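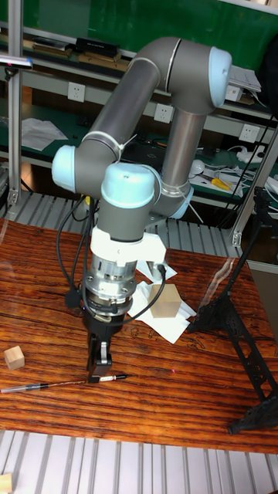

Gray arm, light-blue joint caps, wooden tabletop.

FOR RELEASE IN AUGUST

Jestadow Opens Its Repair Counter to the Whole Neighborhood

I run Jestadow, the little lamp and radio repair shop on the corner of Chae Street, and I've never written a press release before, so bear with me. The short version is that starting this August we're fixing small household stuff for anybody who walks in, and you don't have to have bought it from us. Toasters, desk fans, hair dryers, that lamp your aunt gave you with the switch that only works if you hold it sideways (bring me that one, please, I love those).

For years we only took lamps and radios. People kept coming in with other things anyway, usually in a grocery bag, usually a little embarrassed. Last winter I started keeping a notebook of everything I turned away, and by spring there were 117 entries in it. A lot of them were one loose wire or a worn-out cord! I'd read the list over lunch and feel worse every time, and finally I cleared off the back shelves and ordered parts.

So how does it work? You come in, you tell us what's wrong, and we open it up and take a look for $5. If we can fix it on the spot we'll do that while you wait. If it needs a part, we write up a price and call you before we spend a dime of your money. Most small repairs will run $31 or less, parts included, and if yours is going to cost more than that you'll hear it from us first. The $5 comes off the final bill.

A few things we can't take: microwaves, anything that runs on gas, and anything that's been in a flood. Phones and laptops should go to someone who knows them better than I do. Please empty the crumbs out of your toaster before you come. Coffee makers too, dump the water.

We're also starting an evening class called Clustero, which is a silly name we came up with on a long drive and now we're stuck with it. You sit down with your own broken thing and learn to rewire a plug, swap a switch, or replace a cord. It starts at 6:30 p.m. and goes until people get tired. Tools are on us. The class costs $40 and there's a sign-up sheet by the register, or you can call the shop. No experience needed, and teenagers are welcome if they come with a grown-up.

Carketti, the bakery next door, is putting out coffee and rolls for the first week of walk-ins. I've been eating their onion rolls for breakfast since the day they opened and I'd say get there early if you want one. They've also let us put a drop-off bin inside their door for mornings when we're not open yet. Tape your name and number to whatever you leave, and write down what it's doing wrong. "Makes a noise" is fine, but tell me what kind of noise!

The counter opens at 9 a.m. and we take the last walk-in at 4 p.m. Street parking is free on the Chae side. If you're with a newspaper, a radio station or a neighborhood newsletter and want to stop by, come on in, any time after lunch is best for talking.

Contact: Jestadow, Chae Street, ask for the repair counter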